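April 14, 2025
By the Bundale Games Room newsletter desk

The pool table is back in regular use, and we couldn't be happier about it! For most of the winter it was the place where coats landed. Now there are balls rolling on it almost every evening, people are drifting over from the couches to watch, and the Lindqvist Room has started to feel like a games room again.

Plenty of you have asked what changed. Mostly we gave the felt a proper brushing, wiped down the rails, and moved the old bookcase so there's space to draw back a cue at the far end. The whole job cost us $38, and nearly all of that went on a new brush and a fresh box of chalk. The brush is a Stoltex with a curved head that gets right in under the rails, and it is a lovely thing to use (yes, we are now the kind of people who have opinions about brushes). Some of the chalk dust that came out of those corners must have been there for years.

The pool table in the Lindqvist Room:
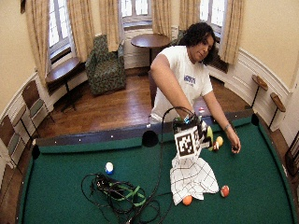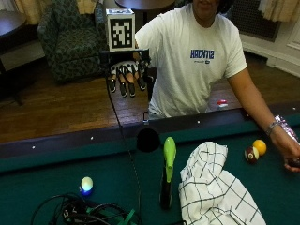 3 min read

What we love is how good the colors look on green. Check out the first picture, with the blue stripe sitting out by itself on the left and the yellow and dark red balls side by side at the other end. Even the crumpled white cloth with its grid of thin dark lines looks rather handsome there. In the second, our favorite is that little ball with the bright blue light at its base, closely followed by the lime-green top on the thing standing in the middle.

A big flat surface at waist height is going to attract stuff, and this one gets cables, straps, cloths and all sorts. We're fine with that! The table is there to be used, and a lot of good afternoons have happened on it that had nothing to do with pool. We'd just like everybody to get their turn, so a few requests:

Please clear your things off the felt when you finish. Coil the cables before you put them away, and use a strap to hold each bundle together. The deep drawer under the window is free for this, and it's bigger than it looks.

Lift things on and off. Dragging is what wears out the cloth, and a hard plug can leave a snag that catches every slow shot afterward.

Drinks go on the side shelf. The rails look like a perfect ledge, we know.

If you have five minutes to spare, give the felt a brush. Go in straight lines from the head of the table to the foot, always the same direction, and finish with the pockets. It's surprisingly relaxing – a couple of us have begun doing it before we play, even when it doesn't need it.

We're also looking for a second set of balls. The Moris set on the shelf has lost its 3, which makes for some creative rules but gets old after a few racks. If you have a spare one at home in the standard size, or a whole set you never touch, drop it in the box by the door.

Open play continues all through the month, and beginners are very welcome. Cues are in the rack by the door, the good bridge is behind them, and whoever racks first picks the music.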